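Section 6. Working alongside the Zeltico unit: doors, shelves and hand-over

This section is for kitchen and stockroom staff at sites where the Zeltico has taken over shelf loading and stock rotation. Installers should read Section 3 first.

6.1 What changes in your working day

The Zeltico loads, rotates and clears the shelves of glass-door cabinets. Staff no longer fill cabinets by hand during its run. Date checks, spills, breakages and anything the unit has put on the query list remain staff work. Most sites find that the early shift loses an hour of lifting and gains a short checking round, so the rota should be changed before the first live week.

Each shift needs one named person in charge of the unit. Write the name on the shift sheet. If that person goes on a break, the job is handed to someone else by name.

6.2 Teaching a new cabinet

Do this once for each cabinet, and again if the cabinet is moved or its shelves are set at a different height. The steps are rehearsed on screen in the Vovoneo simulator before the unit is let near the real door.

1. Sign in with your shift code and choose Cabinets, then Add.
2. Enter the cabinet number and the number of shelves.
3. Open the door fully in the simulator and check that it does not meet a wall or a worktop on the way.
4. Select the door seal. The unit must not push or grip here.
5. Mark each shelf in turn, starting at the top. Mark short or partly hidden shelves as well.
6. Run the rehearsal at slow speed. If it stops with code 413, the door swing has not been saved. Go back to step 3. 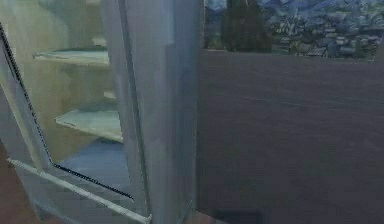
Simulator view with the cabinet door open. Shelves are seen through the glass, with the black seal along its edge.

Note: the landscape in the simulator is background only and has no effect on the run.

7. When the rehearsal finishes without a stop, press Save and then Send to unit.
8. Stand at the real cabinet for the first live run, with the stop button in reach.

CAUTION: Keep 600 mm clear on the opening side of the door. Trolleys and step stools left in this space are the most common reason for a stopped run.

CAUTION: Do not reach past an open door while the amber light is on. Press Pause and wait for the light to go out.

6.3 Taking over by hand

Anyone on shift may pause the unit at any time and does not need permission to do so. Press Pause, wait for the amber light to go out, then turn the key to Hand. The run is held for 40 minutes. After that it is cancelled and has to be started again from the Cabinets page.

If you move stock while the key is at Hand, scan each shelf before turning it back. Unscanned shelves go on the query list – see Section 7.

6.4 Training and questions

New staff need one supervised shift before they are named on the sheet. At the Ikus site these are held on Saturday, when the cabinets are least busy. Sanne Meijer at Dijkstra keeps the training record and can be reached on extension 41.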